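Trestar Small Grants
Progress report from the Hillari shared workshop
Project: Plellent, the sorting arm
Second report, covering the months up to the end of November

Dear all at Trestar,

Thank you for your patience with this one. I had meant to send it earlier in the month, but I wanted to be able to tell you that the arm was up and moving over its own table, and for a good while it wasn't, so I kept putting the kettle on and going back to the bench instead of writing.

Where we had got to last time

When I last wrote, the arm was in pieces on two shelves and the platform existed mainly as a drawing. You had kindly released the first part of the money, and most of it had gone on the controller and the power supply. I said then that I hoped to have something moving before the end of autumn, and I am very happy to say that we do.

The platform

We settled on the blue perforated panels in the end. I know the original application said plain steel sheet, and I did go and look at some, but being able to bolt anything anywhere has saved us so much drilling (and so much arguing about where to drill) that I would choose them again tomorrow. There is a seam down the middle at the front which I was worried about, and I spent an evening packing it underneath with thin card until a straight edge sat flat across it.

On top of the panels we lay a wooden board with a maple grain, and that is the surface the arm works over. The pieces slide about much less on it than they did on the bare panels, and if somebody brings the tool down too hard it is only a board. We have one dent so far. It was mine.

The wrist and the tool

This has taken the most time by a long way. The bracket supplied with the wrist was made for a wider tool than ours, so the first rod we fitted leaned over, only slightly, though enough for the tip to land a finger's width from where it should be. The collar we have now came from Ristić, the small machine shop two streets along, who turned it for the price of the metal and would not hear of anything more. The rod hangs straight from it. I have checked it with a square more often than is probably good for me.

The height is still set by hand at the start of each session. I would like that to be automatic one day, but it is a job for later and I don't want to promise it under this grant.

The blocks

For the pieces to be sorted we are using small plastic blocks in red, yellow, green and blue. Each colour has a pair in two different shapes, so the children's Saturday-style puzzle idea from the application (match the colour, then tell the shapes apart) still stands. The stars have been the troublemakers. Seen from overhead, the six-pointed one and the round one next to it run together into a single blob if they are touching, and the software then makes up its mind that it has found something quite new. We practise with them pushed up close on purpose now, so that it gets used to the idea.

The yellow octagon has become everybody's first target when they take a turn at the controls, I think simply because it catches the light so well.

Trial moves

We have logged 568 trial moves since the arm first ran. Early on I wrote down only the good ones, and I was quite rightly told off for it, so everything goes in the book these days, including the sulks. The log is yours to look through whenever you visit.

Money

The parts budget has £200 left in it, which I would like to keep back for a spare motor. Nothing has been spent outside the headings we agreed, apart from the change from steel sheet to panels mentioned earlier, and I have put the receipt for those in with the others.

People

We now have 11 members trained to run the arm without me standing behind them. Several had never touched anything of the sort before, and it has been a real pleasure to see them stop apologising to it.
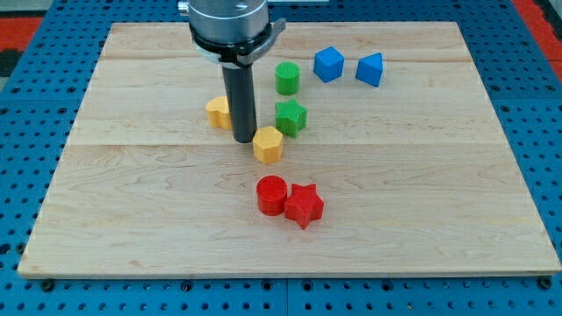

What we plan for the next period

Mostly patience, and a lot of slow moves among the blocks at different spacings. I also want to fit a proper stop button at both ends of the table - at present there is one, and it is always at the other end - and to write up the setting-up routine so that it doesn't live only in my head. You are very welcome to come and have a go. Evenings after seven are best, and the side door sticks, so do knock loudly.

With warm thanks,
Viorica Mujić
Hillari shared workshop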